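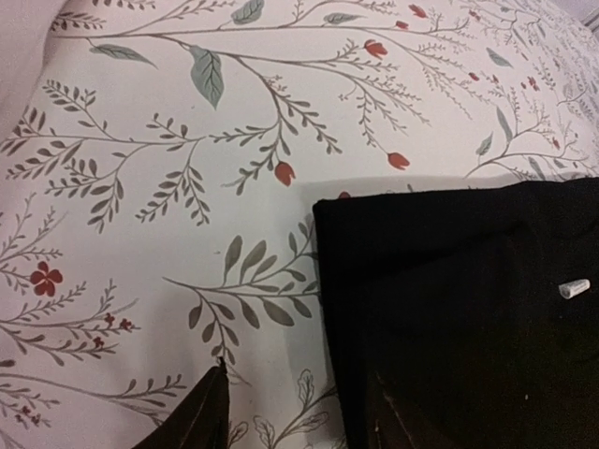 How do you stop lint getting all over black clothes when you fold them on the bed? My only flat surface of any size is the bed, so everything from the airer gets folded there in front of the telly after tea. The bedspread is a pale one with red blossoms and leafy stems all over it, very pretty, and I'm starting to suspect it of something. My black things go down clean and then there are little light specks on them, like the ones low down on the folded black cloth, and no amount of flicking shifts them. I've washed the bedspread at 40 with no change. Is it the bedspread, the machine or me? I've been through 3 lint rollers since February and would quite like to stop funding the industry.

posted by kesville_laundry

drolmont

Could be any of them, but I'd start with the machine. Mine was doing the same until I cleaned the filter, which I'd been ignoring on principle. Then stop washing black with towels. Towels are the worst, flannelette next. Turn the dark stuff inside out, do a smaller load and give each piece a good shake before it goes on the airer.

To test the bedspread, take something black that you've just rollered clean, lay it on there for an evening and look at it under a decent lamp. If it comes up clean, apologise to the bedspread. If it doesn't, put an old dark sheet down on folding days and whip it off after.

Spin speed might matter as well. I use 1000 for everything, mainly through not knowing what the other numbers do.

iltetti2

just buy grey clothes

srour_road

Agree with the first reply about towels, less sure about the filter (I clean mine religiously and still look as if I've been hugging a sheep). Check pockets for tissues. One tissue will do a whole wash and you'll be finding it till Christmas. A barely damp rubber glove wiped in one direction gets most of the bits off and costs less than a roller. Don't use fabric conditioner on the bedspread in the meantime, my mum swears it makes the fluff worse, though she also swears by 2 spoons of vinegar for everything including the cat's bowl.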